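Help with handheld grippers for student project - knit keeps bunching

Posted by Gonçalo Esteves

Hi all, I'm in a student robotics class in Vidville and our team project is garment folding. We record a person doing the fold with two hand-held grippers, then train on it. Team name is Dzene if anyone's seen us on here before. Towels went fine. Sweaters are killing us. We have 20 demos of the same rust-red knit and the policy just grabs a fistful every time, no clean edge. Deadline is in March so kind of in a hurry.
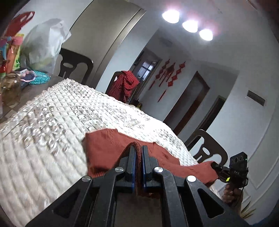
Sweater held at both ends, ribbed edge toward the camera

Is it the fabric, the grip or just not enough data? We got 700 towel demos and I realy don't want to do that many again.

Marlies Riedl

Did this for our club last year. A few things.

20 is too few for knit. Not even close. But you don't need 700 either if every demo starts the same way. Pick one start pose and stick to it for the first batch - then vary.

Second, the grab itself. Rib knit stretches sideways and then your edge is gone by the time the other hand gets there. Come in low, take a small bite, stop closing once it holds. In your shot the fold between the blue pads is thin, that's about what you want. Keep both hands moving slow when the fabric is tight.

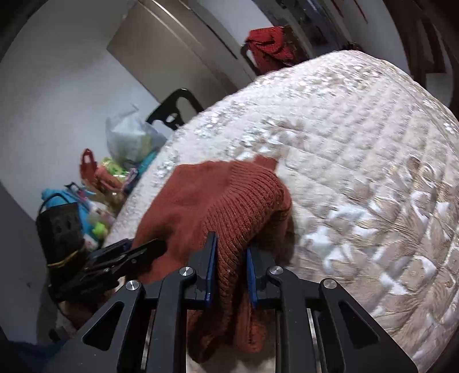 Pad pressure is where our team lost the most time. Everybody squeezes all the way becuase it feels safe, and then the policy learns to squeeze all the way too. Look at the thick fold jammed upright in the jaws, with the ribbed band pulled in after it - I'd throw out demos that look like that, or at least tag them and train without. The second gripper should hold the far side down before the first one pulls. Say it out loud if you have to, "hold, then pull". Worked for us.

hemik1819

try a t shirt first lol. knit is hard mode

Kullen

Agree with Marlies on the start pose. Also check your gripper width is logging right, ours was off for 1000 frames at the start of every take and we only found out after training. Plot it for a couple demos, takes two minutes. And same person for all the takes if you can, at least untill it works once.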